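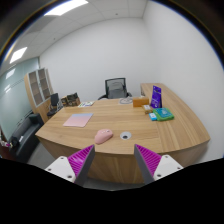 Re: [soltach-owners] Raw water pump, service interval

From: Tadhg Mac an tSaoi
Date: May 25, 2021

> The manual gives 2,000 hours for the raw water pump but
> only says "inspect" for the impeller. We run two dive trips a
> day through the season and the boat has 1,282 hours on her.
> Is anyone changing the impeller on a fixed schedule, or do
> you wait for the temperature to climb?

Fixed schedule. The 2,000 figure is for the pump body, shaft and bearings. The impeller is a separate item and wears much faster, especially if you idle over a sandy bottom while divers are down.

On our Soltach I change it at the start of every season. A gauge that reads high means the flow has already dropped, and by then a vane may be gone. If you find one missing, pull the end cap off the heat exchanger and look for the pieces before you run the engine again. Last time I found 3 in the tube stack and one in the hose elbow.

Other notes:

- Check the cover plate for grooves. A worn plate can be turned over once if the back side is clean.
- Use the Kratochvíl gasket. The Plodaletti one is thicker and the pump loses prime after sitting overnight.
- Lubricate with glycerin. Petroleum grease swells the rubber.
- Close the seacock first -- and hang the key on it so it gets opened again.

The whole job takes 15 minutes with the belt guard off. Miston has the kits on back order until June, so order two if you are going to order.

Which pump do you have, the flange mount or the pulley drive? The part numbers differ.

Tadhg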